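What Is a Drone in Music?

A page for young listeners from the Fosberg Sound Museum

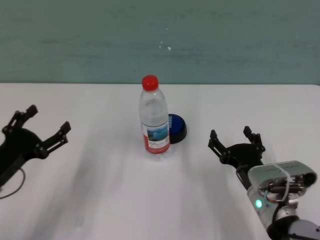 A plastic bottle with water inside and a red cap.

A drone is a musical sound that stays the same for a long time. Bagpipes make one. While the player's fingers change the tune, some of the pipes hold a single note underneath it.

Every sound begins with something shaking. Scientists count how many times it shakes back and forth in one second. A sound that shakes 100 times a second is low, like a hum. At 1000 times a second, it is much higher.

When two notes are very close together, you may hear a slow "wah-wah" pulse. This is called beating. Notes at 400 and 404 shakes a second beat four times each second.

Some artists fill whole rooms with drones. In the Eide Room, 14 speakers play a work called Drarkudon. Visitors may walk slowly, sit or lie on the carpet. The sound can seem to change when you turn your head.

Try it: Hum one note with a friend. Ask your friend to slide a tiny bit higher while you stay on your note. Listen for the beats.

Words to know
Drone: a long, steady sound
Pitch: how high or low a note is

The Eide Room is on the Jisden Street side of the museum.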